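Garment Repair and Reuse Programme
Progress report to Jekura, second reporting period
Prepared by Analyn Buenaventura, programme lead

1. Summary

The programme collects unsold and donated knitwear, sorts it, repairs what can be repaired and passes it on to partner outlets. In this period the Koritz depot received 1938 items. Of these, 1494 were graded as fit for reuse with or without repair, and the remaining 444 were sent for fibre recovery. By the close of the period 1428 of the reusable items had left the depot. The other 66 were still in the repair queue.

Spending is within the agreed budget. One milestone, the written grading guide, is late and a revised delivery month is proposed in section 6.

2. Intake

Deliveries came from the collection points at Berhe and Jinska and directly from retail donors. The Berhe point was closed for part of March while its loading door was replaced, and collections were diverted to Jinska. This caused a backlog on the Jinska side, cleared by adding a second van run on Thursday.

The intake form was shortened at the start of the period. It now records source, garment type, fibre content as stated on the care label, and condition on arrival. Colour and size are entered later, at grading. Under the earlier form both were entered twice and the two entries did not always match. Records created on the old form have been carried over without change and are marked as such in the stock file.

Items with missing care labels remain a problem. They are accepted, but they are held apart and washed on the lowest temperature setting. A burn test was considered for identifying fibre content and was rejected on safety grounds. Labelling by feel and appearance is allowed only for items going to fibre recovery, where the recycler carries out its own check.

3. Grading

Four grades are in use. Grade A is fit for sale as received. Grade B needs cleaning or a minor repair, such as a loose seam or a missing button. Grade C needs re-knitting or patching. Grade D goes to fibre recovery.

The line between B and C has been redrawn. Previously any hole was graded C, which sent very small faults to the most skilled repairers. A hole that can be closed by grafting a few stitches is now graded B. Dropped stitches that have not run are also graded B. Faults in ribbed edges stay at C wherever they are found, as ribbing loses its stretch if it is sewn flat.
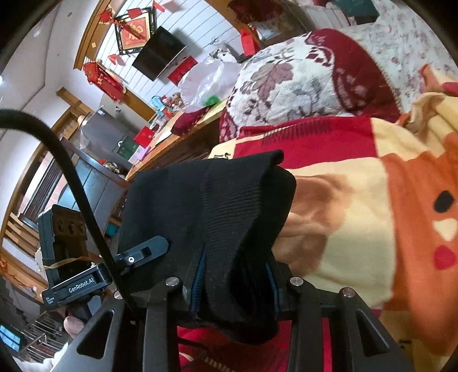

Black ribbed knit with a folded-over top edge and thin blue stripes.

Ribbed pieces take longer to grade than plain knits. The rib has to be opened out along its full length, as worn elastic yarn and broken stitches tend to lie in the furrows. Dark colours add to the time. The grading bench was moved to the north side of the depot and fitted with a daylight lamp on an adjustable arm, and graders have been asked to check black and navy items under the lamp in all cases.

Two graders now assess a sample from each delivery separately before comparing results. Most differences concern pilling. One grader treated heavy pilling as a cleaning matter and the other as wear. The working rule is that pilling is grade B if the fabric beneath it is sound when held to the light, and grade D if it is not.

4. Repair

The repair room has 6 benches, all in use. Two are kept for machine work and the rest for hand work. The linking machine was out of service at the start of the period with a bent dial point. A replacement part was fitted by the supplier under the existing service agreement at no cost to the programme.

Thread and yarn stock was reviewed. Mid-weight wool in common colours is adequate. Fine-gauge yarn is short, particularly in grey, and several items in the repair queue are waiting for it. Yarn unravelled from grade D garments has been tried as a substitute. It matches well in colour but breaks more often in the linking machine, so its use is limited to hand repairs.

A repair card is attached to each garment at the bench and returned to the office when the work is finished. Some cards have been returned without a finish time. Average repair times are therefore not given in this report.

5. Distribution

Partner outlets collect from the depot weekly. Packing has changed from mixed bags to boxes sorted by garment type, at the request of the outlets, who found that mixed bags had to be sorted again on arrival. The boxes take up more shelf space at the depot. Additional racking has been bought from the equipment line of the budget.

Returns from outlets were low. The main reason given was moth damage found after delivery. All wool items are now frozen before packing, and the freezer log is kept with the dispatch records.

6. Milestones and risks

The intake form and the grading bench are complete. The grading guide is in draft and needs revision to take in the new B and C definitions. We ask that its delivery be moved to June.

The main risk in the next period is the supply of fine-gauge yarn. A quotation from a second supplier has been requested. The depot lease at Koritz is also due for renewal, and the landlord has indicated that the terms will be sent in writing.

No change to the total grant is requested. A transfer from the transport line to the materials line, to cover yarn, is set out in the budget sheet submitted with this report and requires Jekura's approval.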